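Still not signing the Grovent quote

Third version of the quote came in and I have the same problem with it that I had with the first two. The arms are priced to the dollar. Everything that makes the arms do anything is one line called "integration, as required."

As required by who? I've been buying equipment for our little repair and testing shop for a long time, and I have never seen "as required" come in under the number I had in my head.

For anyone who missed the last post, we're looking at a pair of small arms on a bench to do the dull handling work on phones. Pick up, put down, plug in, unplug, turn over. Grovent wants to sell us the whole station. Sakalauskas, the outfit over in Nonadberg, will sell us the arms and a support plan and leave the rest to us. Both say we could be running by November. Both brochures have a phone on a perfectly clean white surface with no cable attached to it, and I'd like to meet the person who works on that bench.

So I drove out to Dresivberg to spend a morning looking at the kind of setup we'd be paying for. I recommend this to anyone with a quote in their inbox. Skip the showroom and go where the thing is bolted down and people have to stand next to it.
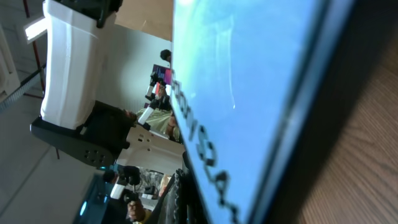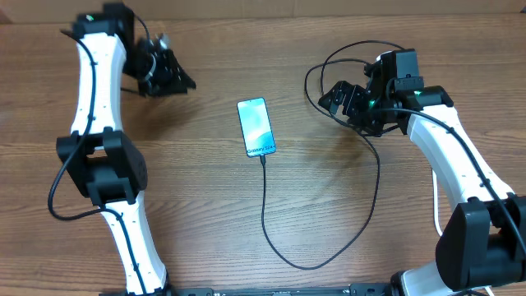

Arms at work in Dresivberg. The phone on the table, charging cable and all, is in the second picture.

Look at how much of that is cable. I went back to all three versions of the quote and searched for the word, and it isn't in there. There's nothing for cable routing, nothing for spare cables, nothing for the day a gripper gets hold of a loop it shouldn't. Maybe it never happens. I'd still like a price for it.

Then there's people. The sales pitch is all about the hours you get back, and I believe some of it. But there's a hand on an arm in the first picture, and I have yet to see a quote with a hand in it. Grovent's own estimate is 200 hours of staff time to get a new station set up and trained on our tasks, and they mention it once, on page 11, in a paragraph about "customer readiness." Those are my hours. I pay for them whether the arms can find a charging port or not.

Here's where my spreadsheet stands, for what it's worth:

Arms and grippers: known, and fairly priced, I'll give them that.
Software: $79 a month per seat. How many seats does a bench need? I've had two answers.
Table and mounting: we have a table. Grovent says ours "may not be suitable" and won't say why until there's a site visit, which is billed.
Spare grippers: Sakalauskas includes a set, Grovent doesn't.
Floor space: more than the drawing shows. People need to get in and out around the thing, and so do their chairs.
Our time: see above.

The part I really don't like is the deposit. 50 percent up front, before the site visit, before anyone has put one of our phones in front of one of their grippers. I asked for a paid trial instead – our phones, our cables, our tasks, one bench, and I'd cover the shipping both ways. The reply was a very friendly email with a link to the brochure.

I'm not against the idea. I came home from Dresivberg a little more interested than I went, which annoyed my wife, who had been counting on me to lose interest. Two small arms on an ordinary-looking wooden table is a lot closer to something we could use than the big fenced-off cells we were pitched years ago. I can picture it in the back room.

But I want the integration line broken out, with hours and a rate and a ceiling. I want cables on the parts list. And I want the trial. I wrote back to both companies saying so, and Sakalauskas has already asked which phones we'd be sending.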